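Laundry tips, the teaching-a-robot kind. I did 40 demos of towel loading by remote control in August and most of the early ones were junk – my fault entirely! So, what I'd do from day one:

**Go slower than feels natural.** If you yank the controls, the robot learns to yank. I hum something dull while I drive (it helps, I swear).

**Get both grippers on the cloth before you aim for the drum.** One-handed towels swing all over the place, and then you're chasing a corner.
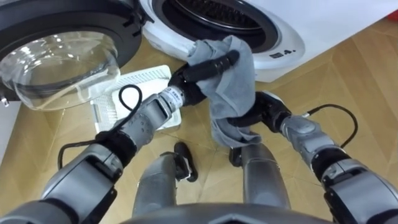 Kekeli Agbenyega wrote in to say she'd throw out any demo with a long pause in it, as her robot picked up the pausing too. Fair point, Kekeli! I trim mine now, but anything over 11 seconds goes in the bin.

**Open the door first and leave it open.** Teach doors as their own task, on another evening, with fresh coffee. Same goes for moving the basket. 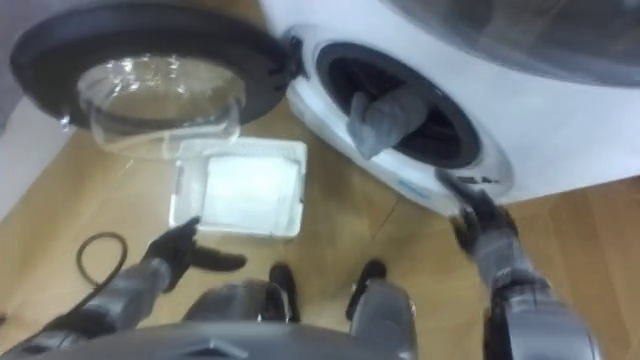
*Reading time: 2 min*

**Save the flubs you rescue.** A towel that's half in and gets tucked back is worth keeping – I label those "fix" and keep them in their own folder.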